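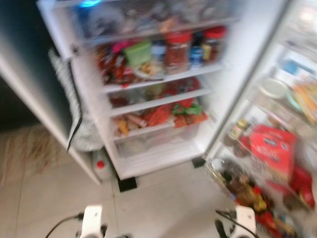
Storing Food at Home – Frequently Asked Questions

How cold should my refrigerator be?
Keep it at 40°F or below. Many people set theirs at 37°F, which leaves a little room for the door being opened during the day. The freezer should be at 0°F.

The dial only has numbers on it. What do they mean?
On most models a higher number means colder, but check your manual. Put a thermometer in a glass of water on the middle shelf, leave it overnight and read it in the morning. Change the dial one step at a time.

Can I put hot soup straight in?
Yes. Divide it into shallow containers first so it cools quickly. Don't leave it on the counter for more than 2 hours.

How long do leftovers keep?
Three to four days for most cooked dishes. If you won't get to them in time, freeze them on the first day.

Where should raw meat go?
On the bottom shelf, on a plate or in a tray with sides. Milk also does better on a shelf than in the door.

Do tomatoes belong in the refrigerator?
Leave them out until they are ripe. After that the refrigerator will hold them for a few more days – let them warm up a little before eating.

What about potatoes and onions?
Somewhere cool, dark and dry, and in separate bins. Potatoes sprout sooner next to onions.

The power went out. Is my food safe?
A refrigerator holds its cold for four hours with the door shut. A full freezer lasts 48 hours, a half-full one 24. After four hours without power, throw out meat, fish, milk, soft cheese and cooked leftovers.

Do you have a printed version of your storage chart?
Yes. The Nernness kitchen chart lists 59 foods on 8 pages. Copies are at the front desk of our Jengate office, or we can mail you one.

Is the chart the same one you handed out in December?
No, the egg and rice entries have changed. Please recycle the old one.

Page last updated April 7, 2018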